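Prisness Block Set, simulated split

Maintained by the Zotus group. Released 26 May 2021.

Contents

482 simulated episodes for training a grasp-pose policy. 459 are labelled; the remainder are unlabelled and stored under /raw. Each episode holds colour frames, joint states and a per-step action vector. Units are metres and radians.

Collection

Episodes were generated in Ircombe with randomised start pose and block colour. Grey levels are not normalised. Close-range frames, where the block hides most of the tiled floor and no arm is in view, are kept and tagged "near".

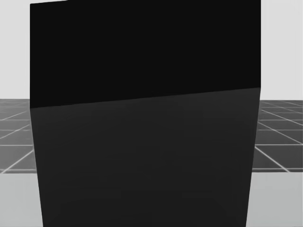
Known issues

Block colour is skewed to dark values in 93 episodes.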